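Clatdale Housing Services
Household Guidance for Residents: Drawers, Trays and Small Items
Revised 20/12/2024

Residents are asked to read this sheet together with the general storage guidance issued at move-in. It applies to kitchen drawers, hall cupboards and the shared workshop on Komavside Road.

Emptying a drawer
Remove the drawer fully where the runners allow it. Place the contents on a towel and discard expired coupons, dried-out pens and keys that fit no lock in the home. Used batteries must go to the collection point by the laundry room and may not be placed in household trash.

Cleaning
Wipe the interior with a cloth dampened in warm water and a small amount of dish soap. Unfinished wood should be left open overnight before anything is returned to it. Drawer liners may be cut from plain shelf paper. Adhesive liners are not permitted in furnished units.

Choosing a divider
Measure the inside width, depth and height of the drawer and buy a tray at least 2 mm smaller in each direction. Trays should not weigh more than about 200 grams when empty if they are to be hung on the inside of a cupboard door. Plastic trays may be washed by hand. Bare wooden ones should only be wiped.

Sorting
Keep sewing supplies, picture hooks and spare fuses in separate compartments. Matches and lighters are to be stored on a high shelf, away from children. Seed packets and tea bags keep best in a closed tin.

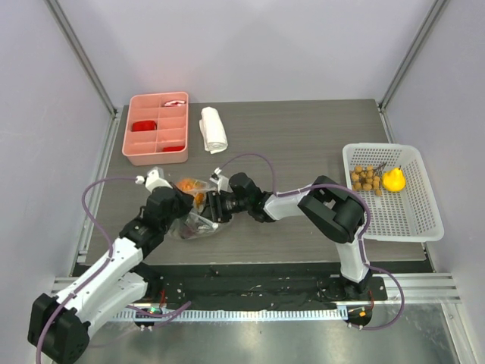
How often should a divided tray be emptied and washed?
Twice a year is enough for most homes, in spring and again in September. Trays that hold food packets should be washed every month.

Labels
Use removable paper labels on the front rim. Permanent marker is difficult to take off most plastics, although rubbing alcohol will often lighten it.

Spare dividers may be borrowed from the Chaiyaporn Building office, Room 39. Questions about this sheet should be addressed to Decha Kaewsai, Resident Services.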